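PRESS RELEASE

Petchrat District Police and Florkitz Start Night Bus Checks Against Parcel Smuggling

PETCHRAT, March – The Petchrat District Police and the transport company Florkitz have started a joint program to stop the sending of illegal drugs by passenger bus. Under the program, parcels which travel without a passenger will be checked at the Buvadura bus station before they are loaded.

Until now, a person could bring a closed box to the parcel counter, pay the fee and leave only a telephone number. From this month, each sender must show an identity card or a passport, and the name will be written on the receipt. The receiver must also show a document when he or she comes to take the parcel in Pitora.

"We have found that the people who pack the drugs are often not the people who bring the box to the counter," said Police Lieutenant Colonel Kamol Srisuk, who is responsible for the program. "A young person is paid to carry it for ten minutes from a motorcycle to the bus. When we arrest only this person, we learn very little. With the name of the sender and the name of the receiver, our officers can go further."

During the trial period, officers checked 496 parcels at the Buvadura counter. Methamphetamine pills were found in 7 of them. The largest find was 1,000 pills, hidden inside the lining of a rice cooker box. Two men and one woman have been charged in connection with this parcel, and the investigation of the other cases continues. 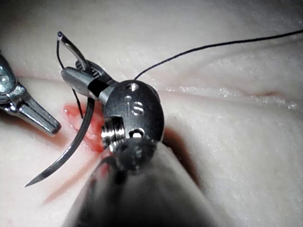
The checks take place from 5 p.m. until the last bus leaves. Most parcels are passed through a scanner and are returned to the counter in less than a minute. If the officer wants to open a parcel, this will be done in front of the sender, and the parcel will be closed again with police tape. Food and live plants are accepted as before, but they must be packed so that the contents can be seen.

Florkitz has trained its counter staff for the new rules. Kanyarat Onsri, station manager for the company in Buvadura, said that the staff had asked for help for a long time.

"Our workers are not police, and they were sometimes afraid to refuse a box," Ms. Kanyarat said. "Now they can say that it is the rule for everybody. Some customers complained in the first days about the line. We have opened a second counter, and the waiting time is shorter now."

A sender who does not want to show a document will not be fined, but the parcel will not be accepted. Senders who give a false name can be charged under the existing law.

The police also ask the public for information. A reward of 1,000 baht will be paid for information which leads to a seizure at the station. Callers do not need to give their name. Captain Mayuree Limsakul, who receives the calls, asks callers to tell the time, the bus route and the kind of box if they know it.

The program will continue through the rainy season. After this, the police and the company will decide if the same checks can be made at the Pitora station, where the building must first be enlarged.

Contact for media:
Anong Meesuk
Public Information Office, Petchrat District Police

Contact for questions about parcels:
Customer counter, Florkitz, Buvadura bus station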